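Chapter 4
Eating Where You Land: Food and the Traveler

Start with a bad lunch. Most people who study food tourism have one. Mine was on the harbor at Bitham, a menu in six languages, a fish stew that tasted of the pot. Two streets back, behind the net store, the dock crews were eating the same stew for half the price and it was wonderful. Why the gap? That question runs through the whole chapter.

By the end you should be able to:
explain what a visitor means by "local food", and what a cook means by it
tell a seasonal dish from a dish sold all year under a seasonal name
read a short visitor survey without being fooled by it

Key terms: foodway, signature dish, off-season menu, staged kitchen 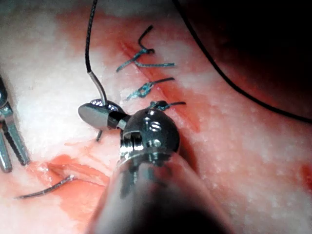
Reading time: 14 minutes

4.1 What gets called local

Towns pick a dish. Sometimes the dish picks the town, but mostly there's a meeting, a logo, a festival in November when the hotels are empty. Skitside did it with smoked eel soup. Old recipe, nearly gone, three families still making it. Then came the festival and 4,000 visitors over one weekend, and suddenly every café had a version. Some with cream. Some with no eel.

Is that still local food? Imad Jaber, who ran the festival kitchen in its early years, thinks so - he says the soup was always changing and the cream crowd are just the newest cooks. Fotini Chatzigeorgiou disagrees. Her study of the town (see Further Reading) treats the festival soup as a separate dish that happens to share a name. Keep both views in mind, we come back to them in 4.3.

4.2 Weather on the plate

People eat differently in heat and cold, and so do people on vacation, only more so. Broths and stews when the wind is up. Cold noodles, sour things, raw things in summer.

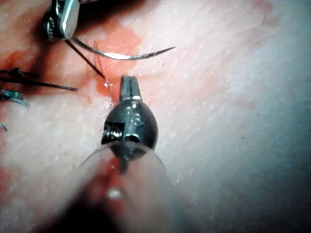
But a visitor has one week, not a year. So she wants the winter stew in July, because thats what the guidebook told her to eat. And the restaurant sells it. At Michailidis, a family place on the Kadivent road, the lamb and quince pot used to come off the board in spring. Now it stays on. The cooks don't eat it in summer themselves. They have tomatoes and bread out the back.

The survey in Table 4.1 asked 2,245 visitors which dish they planned to try before they arrived. Read the question again before you look at the answers. Planned to, not did. Easy to miss.

Before you go on: write down the dish your own town would put on a poster. Then write down what you ate their last Tuesday. Bring both to class.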